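Sorting the small stock at our long table, a thread
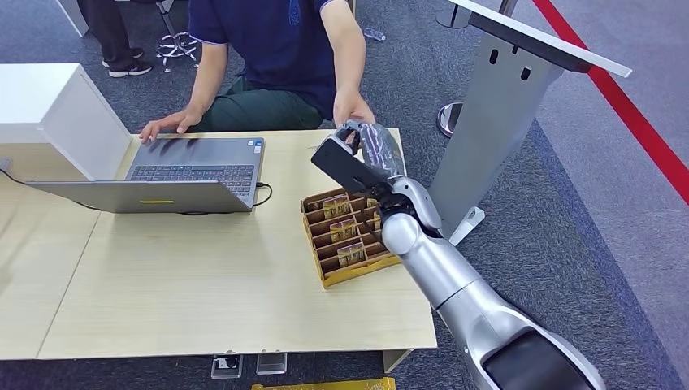
Crichton, 2018-05-15

1. We have a new system for the small packets. It is only a cardboard tray with dividers, but I am quite proud of it, so I will write a few posts.

2. Until February everything small lived in one drawer. Labels, spare fuses, little packets from Lulham, all mixed together. If a customer asked for one thing, I had to empty the whole drawer on the table. I did this too many times.

3. The tray is brown with a yellow edge and it has rows of small compartments. There are four packets standing in it at the moment, with yellow and green labels. The other places must wait until the next parcel comes.

4. Packets should stand and not lie down. When they lie down, the labels hide each other, and then you are again digging with your fingers like in the old drawer.

5. The list is on the laptop. It has 643 lines, and I typed most of them myself in the evenings. Alistair Strachan asked me why I don't use a paper book. I like paper, but paper does not search.

6. The laptop is the silver one with the small yellow sticker on the lid. It stays on the left of the table, the tray stays on the right. I tried it the other way for two days and I was always crossing my arms.

7. My phone is for the messages from Stelter. They send the order numbers by text, never by email, I don't know why. So one hand is on the keyboard and the other one wants the phone. I am still slow with this.

8. Cables are the part I have not solved. There is a black one on each side of the laptop, and the right one makes a loop on the table. I bought clips, but they don't hold on this edge. If somebody knows a good clip, please write to me.

9. Some people asked about the table. It is pale, with a wood grain, and it is made of two parts, so you can see a thin line where they meet. I got it second-hand from Zakaswood. Small things like to stop exactly in that line — screws especially.

10. Next order is 14 packets, and I hope that 6 of them are the ones which were missing last time. I will put them in the list first and in the tray after. In the past I did it in the opposite order and forgot the list.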